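The Jimcombe Count

The trap at Jimcombe ran on a 15-watt actinic tube and was emptied at first light. Garnet Wong logged the catch in order of removal, one line per moth, with no remarks. The log stood at 3,961 lines when the carpet moth came up out of the bottom egg tray.

She keyed it twice. The forewing cross-line had a tooth where the book gave a smooth curve. Under the hand lens the antennae were simple, so it was a female, and a female could not be settled on wing pattern alone. She put it in a pot, wrote the line number on the lid, and set it in the refrigerator at the field station beside the milk.

Réjean Beaulieu came in at seven and read the lid.

"Grernach had three of these," he said. "Dogbe called them all worn."

"This one isn't worn."

"Did you tell him?"

"I told him the line number." 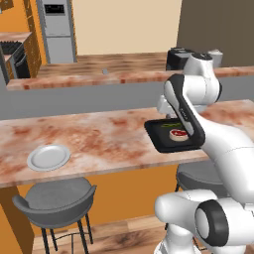 Tetteh Dogbe was the county recorder and answered mail on Wednesday. His reply ran to four sentences. The species had not been taken above 900 feet. Jimcombe was above 900 feet. He would need the specimen. He would need it dead.

Garnet read the message through and opened the refrigerator. The moth had turned on the wall of the pot and held its wings flat. A row of eggs, pale green, ran along the seam of the lid.

She photographed the upperside and the underside against a millimeter scale. She cut a strip of willow and put it in a larger box with the eggs. At dusk she carried the pot to the wall behind the trap and took off the lid. The moth stayed on the rim for eleven minutes, shivering its wings, then went over the wall.

On line 3,961, under remarks, she wrote: released, eggs retained. Then she switched on the tube.

Recent stories
The Stuvitz Drawer
Refilwe Le Roux Pins a Beetle
Low Water at Janjua
Colton Petrenko's Second Net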